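Simulating the bench before building the rest of it

Last updated: 26/04/2025

The second arm has been bolted to the torso since October and has done very little since. The mechanical side went together without trouble. The control side did not, and most of the past few months has gone into a simulated copy of the robot so that I can get things wrong without paying for gearboxes.

For anyone arriving from a search: the robot is called Flallia. It is a two-armed upper body on a fixed post, built in the shared workshop at Clarnthorpe, where I rent a bench and a lockable cupboard. The actuators are second-hand. Hashini Khan did the wiring loom and the power distribution, Wiroj Chantharasri machined the shoulder brackets, and I am responsible for the software and for most of the faults listed here.

The reason for going to simulation was a collision. In October the left elbow reached its soft limit, the controller clamped the joint, and the solver made up the difference by swinging the shoulder inwards at full permitted speed. The left forearm hit the right wrist housing and cracked an output flange. A replacement flange took 13 days to arrive. The repair took an evening. I decided that the next version of the solver would be tested somewhere with no flanges in it.

The model

I started from the CAD export and reduced it heavily. The visual meshes are kept as they are, but the collision geometry is now capsules and boxes only. With full meshes the simulation ran well below real time on my machine, and the contact solver produced jitter whenever a fingertip touched an edge. With primitives it runs comfortably and the jitter has gone, apart from one case described further down.

Masses were the tedious part. I weighed every link we could take off without undoing Hashini's loom and estimated the remainder from volume. The forearm came out 238 grams heavier than the CAD figure, nearly all of it cable and connectors. That is enough to upset gravity compensation at full reach, and it explained a droop I had been blaming on the encoders.

The room is a stock one that came with the scene library. I put a console with a screen and a column of coloured buttons in front of the torso, because reaching for a small target at an awkward height is the task I care about first. The head view comes from a virtual camera mounted on the neck link, with the same field of view as the real one. 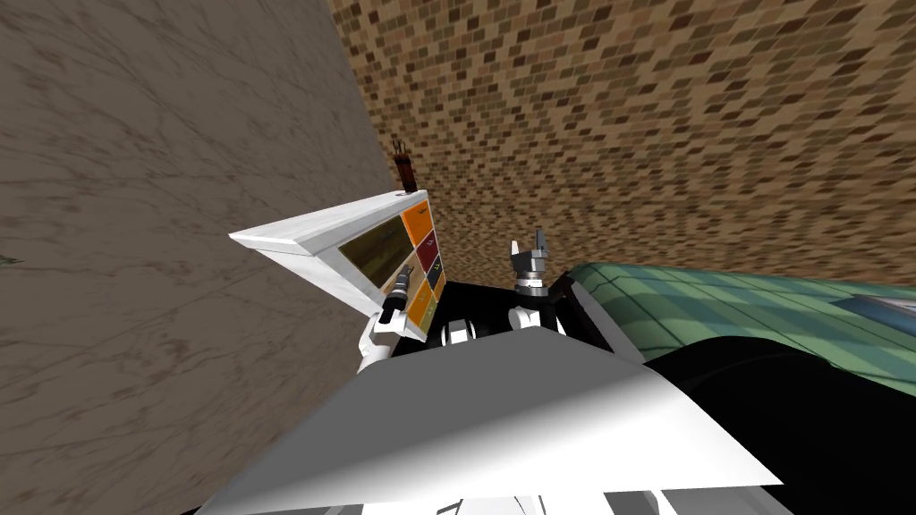
Camera orientation took longer than it should have. The neck has two joints, and the CAD export and my kinematics code disagree about the order in which they are applied. With the neck at zero both conventions give the same answer, so every test I had written passed. Away from zero the roll is wrong, and any target position computed from the head view is wrong with it. I now store the neck pose as a quaternion and convert once, at the driver boundary. There is a test which sets both joints to non-zero values and compares against a pose worked out by hand. It should have been there from the start.

Grippers

The two grippers do not match. One is a slender pair of black fingers that Wiroj made for getting into tight places, and the other is a plain grey parallel unit with square fingers, sold under the name Clekach, which I bought used. They have different stroke lengths, different closing speeds and different ideas of what 'closed' means. On the slender one, zero is fully closed. On the parallel one, zero is fully open. I have written a wrapper that takes an opening in millimetres and hides the rest.

The remaining jitter is in the slender fingers. They are thin compared with the contact margin, and when a tip presses against a sloping face the solver alternates between two contact normals. Halving the time step cures it and doubles the run time. Softening the contact also cures it, but then the finger sinks visibly into whatever it touches. I have gone with the smaller step for now -- slow is easier to live with than wrong.

Self-collision

This was the point of the exercise. The new solver treats arm-to-arm distance as a constraint with a margin of 55 millimetres, and slows both arms as they approach it. The earlier version checked for collision after computing the motion, and by then the only options were to stop dead or carry on.

I replayed the October log through it. The elbow reaches its limit as before, the solver reports that the target cannot be reached, and the shoulder stays put. I then ran 10 variations with the start pose nudged in different directions. Nine behaved. The last one stopped short of the margin and sat there oscillating slowly, with each arm giving way to the other in turn. I have added a fixed priority, left before right, and the oscillation has stopped. It is crude and I expect to replace it.

Timing

One difference between the simulation and the bench is delay. The simulated joints respond on the next step, whereas the real bus adds a variable lag depending on how many drivers are talking. Hashini measured it with a logic analyser and gave me a trace, which I have turned into a small random delay applied to every command. The gains that looked good before this were too high afterwards. They have been reduced, and the arms are less brisk as a result.

Still to do

The wrist cable is not modelled, and on the real arm it limits rotation well before the joint does. Friction values are guesses. I also want to move the logging over to Mofokeng, the recorder Wiroj wrote for his milling machine, as it copes with dropped packets better than mine.

The solver goes on to the hardware next, with the left arm only, at reduced current, and with the right arm unbolted and in the cupboard. Wiroj has asked for a spare flange to be on the shelf before then. It has been ordered.

Contact | Copyright 2025, all rights reserved | Back to top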